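Gallery: Produce Sorting and Kitchen Table Work at Allum

Posted 9/1/21 by Ilse Petersen

The Allum kitchen handles a lot of odds and ends. Whole fruit and vegetables go out the front to the weekly tables, and what is left over comes back to us: ends, halves, things with a soft side, things that were peeled and then not used. This page collects notes and pictures from our sorting days. Most of the sorting is done by Luana Coutinho, who also wrote the rules taped inside the pantry door. I have copied some of them out here for people who have asked how we do it.

Where the produce comes from

Most of it comes from two places. Barbosa drops off on the early run, mainly citrus, carrots and squash. Gruteo sends mixed crates later in the day, and those take longer to go through. Last season the two of them together sent us 1,859 pounds. The citrus was good nearly all year. The carrots were good until the weather turned hot, and after that we cut off more than we kept.

We weigh each crate on the floor scale before it is opened. The heaviest single crate so far was 71 pounds, all squash, and it took two people to get it up the back step.

How we sort

Everything is tipped out and spread so the pieces can be turned over. Crowding a box hides the bad spots, and one bad tomato will spoil what it touches by the next morning. Luana likes shallow boxes for this. Deep ones are fine for potatoes and onions, but soft fruit at the bottom gets crushed.

Whole pieces with good skin go back on the shelf. Cut pieces are used the same day or the next. Peeled fruit goes straight to whoever is cooking. Anything we are not sure about is cut open and looked at -- if it smells fine and the flesh is firm, it goes in the soup pot.

Dark patches on a squash or an avocado are not always a reason to throw it out. The skin can look rough and the inside can be perfectly good. A carrot that has gone bendy is still all right for stock. A carrot that has gone slimy is not.

The boxes

We use flat cardboard boxes with low sides. They stack badly when full but fold down to almost nothing, and a stained one can be torn up for the compost. We tried the plastic Drollura trays for one season. They washed well, but the lids warped and they took up a whole shelf when empty. We kept 2 of them for herbs and gave the rest away.

Boxes get reused until the bottom goes soft. White insides are handy because juice marks show up right away. If you have clean boxes with low sides, we will take them. Please remove tape and staples first, and do not bring anything that has held meat or fish.

On the table
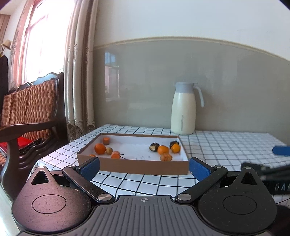

Carrot pieces, whole fruit and a couple of darker pieces in one of the low boxes, with the cream jug behind.

The tablecloth question comes up often. Any cloth will do as long as it can go in a hot wash. Shake it outside first, and scrape off anything stuck to it before it goes in the machine. Carrot stains come out more easily if you rinse them cold on the same day.

What we made

From the September boxes so far: carrot and orange soup, a tray of roasted squash, and 28 jars of marmalade. The marmalade set well except for the last batch, which Luana boiled again the following day with the juice of some extra lemons. It is a little dark but tastes fine. The soup recipe is the same one as last year with less ginger.

Peelings and tops went to the compost bins behind the shed. Citrus peel goes in the separate bin on the left. It breaks down slowly and we would like to keep it out of the main heap until spring.

Coming by

Sorting starts at nine and is usually finished before lunch. Bring an apron and a small knife if you have one you like. Ours are kept in the drawer under the window and some of them need sharpening. Parking is on the street side only. If the side door is locked, knock on the kitchen window.

More pictures will be added as I get them off the card. To have one taken down, leave a note for Ilse at the front desk.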